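Travel packing and laundry tips, mostly learned the hard way

Was going to write these up properly but we leave in April and I'm still not packed, so you get the short version. Household tips for before, during and after a trip. Skip around.

Before you go. Strip the fridge three days out. Milk, salad, half onions, all of it. Eggs will keep. Wipe the rubber seal with a bit of vinegar and water while you're in there, it goes moldy if the house is shut up and warm. Run the garbage disposal with a cut lemon. Take out the trash LAST, after you've had your coffee, or the grounds sit there for 16 days. Ask me how it smelled.

Shoes: stuff them. Socks, chargers, the little bag of laundry soap. Then shower caps over the soles, dirty side in. Old plastic bags work too but they rustle and split. 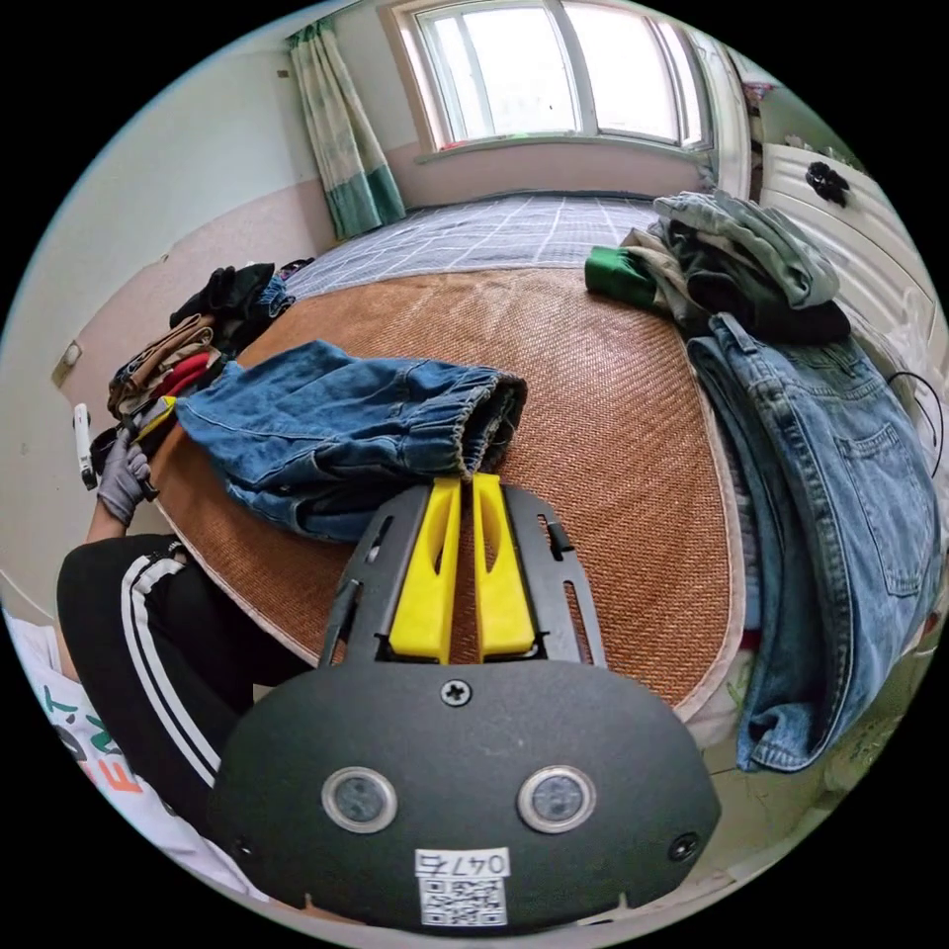 Heavy stuff goes at the wheel end of the suitcase. I did it the other way for years and the thing fell over in every ticket line from Dunmore to Grutby. So: shoes and toiletries by the wheels, then anything thick. Denim like that on the bed, fold it flat and put it in near the bottom, don't roll it, rolled jeans make a log and nothing sits right on top. Roll tees and underwear. One pair of jeans in the case, one on you, that's plenty. Wash them inside out the week before and make sure they're bone dry, waistband and pockets too, a damp waistband will stink up the whole bag by the time you land.

Liquids. Unscrew the cap, square of plastic wrap over the neck, screw the cap back on. Bottles under 100 ml for the carry-on, and don't fill them to the brim, squeeze a little air out first. Everything in a zip bag, then that bag in another one. Yes two.

Stains on the road. My aunt Glenys Crabtree carried a nub of plain white bar soap in a film can her whole life and I do the same, minus the film can. Cold water, rub, leave ten minutes, rinse. Works on coffee, most sauces, collar grime. Red wine, blot first. Never hot water on blood. For grease a drop of dish soap, hotels will usually give you some if you ask at breakfast. 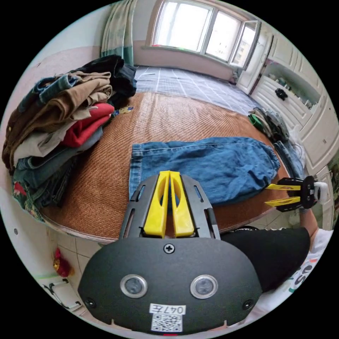 Drying is the hard part. Wring it, lay it flat on a dry towel, roll the towel up tight and stand on it. Really stand. Then hang near moving air, not over a heater that's boxed in. We had a room above the harbor in Skuvgate where nothing dried for two nights becuase the window was painted shut, and I ended up going over the socks with the hotel hair dryer. Low setting, keep it moving. Don't stick it inside the sock, it overheats.

Take a braided clothesline, the kind you don't need pins for. And a flat rubber sink stopper, fits nearly any drain.

Money and papers. Photocopy of the passport in the lining of the case, second one at home with somebody. Small bills in a different pocket from big ones. On the Tarnus ferry they couldn't break a large note and I paid almost 40 for a sandwich and a "souvenir mug" just to get change.

When you're back. Don't put the case on the bed. Open it in the tub or on the porch, everything into the wash incl. what you didn't wear. Vacuum the seams with the crevice tool. Wheels get a wipe with an old toothbrush and soapy water, pick the hair out of the axles with tweezers. Leave it open overnight before it goes in the closet, with a dryer sheet or a bar of soap in it.

Then run the kitchen tap a couple minutes before you drink from it, and check the fridge didn't trip off while you were gone. Ice cubes in a cup in the freezer: if they've melted and refrozen in one lump, toss the meat.

More on carry-ons when I'm home.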